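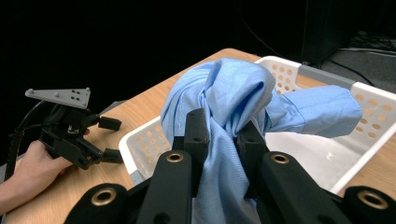
サイト内を検索　検索

3月
Dalal Hamdan

4. かごから出すときの衣類の状態

4.1 対象とした場面

前章では、干し終えた衣類が物干しからかごに移されるまでを扱った。本章で扱うのは、かごに入った衣類が一着ずつ取り出され、畳まれるか吊るされるかするまでの短い区間である。家事時間の調査では、この区間は「畳む」に含められるのが普通で、取り出す動作が独立した項目になることは少ない。しかし、13世帯の記録を読み返すと、畳む前に袖を探す、裏返った身頃を戻す、絡んだものを離すといった動作がくり返し現れ、とくに前開きのシャツで目立った。

記録には、各世帯が洗濯日誌Momnessに書き込んだものを用いた。記入項目は、かごを置いた場所、取り出した順、取り出したときの形、畳み終えたかどうかである。期間を通じて記録された衣類は3048点で、このうち前開きで袖口にボタンのあるシャツを140点抜き出し、取り出したときの形を別に読み直した。下着、靴下、タオル類は点数としては多いが、取り出したときの形を書いた記入がほとんどなく、本章の検討からは外した。

かごの種類は世帯に任せた。布製の袋をそのまま使う世帯、持ち手のついた浅いかごを使う世帯、穴のあいた角形のプラスチックかごを使う世帯があり、一つの世帯が途中で替えた例もある。比較のために、Viklundの浅型とClisportの折りたたみ式を一部の世帯に渡したが、使うかどうかは世帯の判断とした。Clisportは、渡した世帯のほとんどで、しばらくすると衣類以外のものを入れる箱になっていた。

4.2 シャツの形の区分

シャツを取り出したときの形は、次のように区分した。まず、襟または肩を持って引き上げられ、身頃が縦に下がるものを「襟出し」とする。次に、袖口か裾が先に出て、残りが後からついてくるものを「端出し」とする。最後に、身頃の途中がつかまれ、襟と裾の両方がその下や横にまとまっているものを「中出し」とする。

図4に挙げたのは中出しにあたる形である。淡い水色のボタンシャツが白いかごから持ち上げられており、つかまれた部分で布がねじれて、ゆるい結び目のような塊になっている。塊の上には身頃の折り重なった部分がふくらみ、下にも布が垂れている。袖はそこから横に出て、かごの内側の上を渡り、ボタンのついた袖口で終わっている。中出しでは、このように袖の一本だけが早く見つかり、襟の位置がわからないことが多い。日誌にも「袖はすぐ出た。首がどこかわからない」という記入があった。

区分に迷う例もあった。たとえば袖の中ほどを持って引き上げた場合は、持った位置だけを見れば端出しに近いが、身頃がかごに残って丸まっているときの扱いは中出しと変わらない。本研究では、持った位置よりも、取り出した直後に襟が見えているかどうかを優先し、見えていないものは中出しに入れた。襟の有無を先に見るこの基準は、読み手が二人いても判断が割れにくかった。割れた例については二人で日誌を読み直し、同じ日の前後の記入も参考にして決めた。

なお、ボタンを留めたまま干す世帯と、すべて外して干す世帯がある。留めたままのシャツは身頃が筒の形を保つため、中出しになっても広げやすい。外したシャツは左右の前身頃が別々に折れ、片方が袖の下に入りこむことがある。一番上だけを留めるという中間のやり方もあり、記入した本人はこれを親から習ったと書いている。今回の記入項目にはボタンの状態が含まれていなかったため、この点は自由記述からわかる範囲にとどまる。

4.3 かごと置き場所

かごの深さは、シャツの形に関係していた。深いかごでは、先に入れたものの上に次々と重みがかかり、下のシャツは身頃の途中で折れたまま押さえられる。上から順に取れば襟出しになりやすいものも、下の一着を先に抜こうとすると中出しになる。浅いかごでは襟を見つけやすい反面、袖が縁からはみ出し、運ぶあいだに隣の衣類と絡むという記入が続いた。Viklundの浅型を使った世帯では、かごの縁に袖をかけておくと取り出しやすいと書いた人がいる一方、同じ家の別の人は、垂れた袖が床につくのを嫌って中に押し込んでいた。

側壁に穴のあるかごについては、通気のよさを挙げる記入が多い。図4のかごも、丸い穴が列になって並ぶ角形のものである。ただし、取り出しやすさという点では穴の長所ははっきりしなかった。ボタンが穴の縁に引っかかると書いた世帯が一つあり、その世帯は穴の大きい古いかごを使っていた。ほかの世帯には同様の記入がなく、かご全般の性質として述べられるものではない。

置き場所の影響はかごの形よりも明瞭であった。床に置いた場合、取り出す人はかがんで手前のものからつかみ、引き上げた高さも低い。シャツの下の部分はかごの中に残り、そこでもう一度手をかけることになる。卓上に置いた場合は、かごの中をほぼ上から見ることになり、襟を探してから持つという順序がとりやすい。さらに、引き出したシャツをそのまま横の天板に下ろせるため、塊になって出てきても広げる場所に困らない。

一方で、食卓を使う世帯では夕食の支度と時間が重なる。ある世帯の日誌には、金曜の夕方になるとかごが食卓から椅子へ、椅子から床へと移されていく様子が何週も続けて書かれていた。かごを下ろした後に取り出されたシャツは、畳まれずに椅子の背にかけられた例が目立つ。日誌の記入者はこれを「仮置き」と呼んでいたが、翌朝そのまま着られたものも含まれており、仮置きと収納の境は曖昧である。

4.4 中出しになったシャツの扱い

中出しのシャツをその後どう扱うかは、世帯ごとにかなり決まっていた。多かったのは、いったん卓上に下ろし、見えている袖を手がかりに肩の縫い目までたどる方法である。袖口から肩へ手を送っていくと、ねじれは途中でほどけることが多く、肩に着いた時点で襟の向きもわかる。袖が二本とも見えている場合も、片方だけをたどるほうが早いという記入が複数あった。両方を一度に引くと、身頃の中央にねじれが集まり、かえってほどきにくい。

次に見られたのは、持ち上げたまま振る方法である。薄手の生地ではこれで裾が落ち、襟が残ることがある。厚手のもの、柔軟剤を使っていないもの、まだ湿り気のあるものでは、振っても塊がほとんど変わらず、結局は卓上に下ろすことになったという。Zindettiの柔軟剤に替えた世帯では、替えた後に「振るだけで開く」という記入が増えたものの、同じ時期に干し方も竿からハンガーへ変わっており、どちらによるものか判断できない。

かごに戻してつかみ直す方法は、記録の上では少ない。もっとも、つかみ直しは短い動作であり、書くほどのことと思われていなかった可能性がある。聞き取りの際に尋ねると、よくやると答えた人は日誌に一度もそれを書いていなかった。自己記入の日誌では、うまく進んだ作業と、著しく手間取った作業が残りやすく、その間にある小さなやり直しは抜け落ちやすい。この偏りは、4.2の区分の内訳にも影響していると考えられる。

しわについても述べておく。中出しで取り出されたシャツには、つかんだ位置の周囲に細かな折れが寄る。ただし、卓上ですぐに広げて手でなでれば目立たなくなるという記入が大半で、アイロンの要否を左右していたのは、かごの中に置かれていた時間のほうであった。一晩かごに入っていたシャツは、襟出しで取り出されたものであっても、身頃に強い折り目が残っていた。反対に、取り込んですぐのシャツは、どのような形で出てきても着る人の不満は少ない。

4.5 入れ方との関係

取り出したときの形は、入れたときの形に大きく左右される。物干しから外したシャツを二つ折りにしてかごに重ねる世帯では、中出しはまれであった。腕にかけて何着かまとめて運び、最後にかごへ落とす世帯では、腕の当たっていた位置で身頃が折れ、その折れ目が上を向いて積み重なる。次に手を入れた人がつかむのは、この折れ目である。取り込む人と畳む人が同じ世帯では、二つ折りにする手間が自分に返ってくるためか、入れ方が次第に丁寧になった例があった。担当が分かれている世帯では、期間中に入れ方の変化はほとんど見られなかった。

雨で急いで取り込んだ日の記入は、どの世帯でもよく似ている。ハンガーを抜かずにかごへ入れ、後でハンガー同士が噛み合い、シャツを抜くためにかごごと傾けている。ハンガーつきのまま入れたシャツは襟の位置がわかるので、区分の上では襟出しになる。しかし取り出しにかかった手間は中出しよりも大きいと書かれており、襟が見えるかどうかによる区分では、この種の手間を拾うことができない。

子どものシャツも別に考える必要がある。丈が短く、かごの中で身頃が折れる余地が少ないため、持つ場所を選ばずに取り出しても全体がついてくる。そのかわり、大人のシャツの袖の中に入りこんでいたという記入が見つかった。洗濯機の中で入ったまま干され、乾いてから見つかったものらしく、袖の中の部分だけが湿っていたと記されている。

次章では、畳み終えた衣類が引き出しに入るまでの区間を、同じ日誌を用いて検討する。ハンガーにかけたまま収納するシャツについては畳む工程がなく、別に節を設けた。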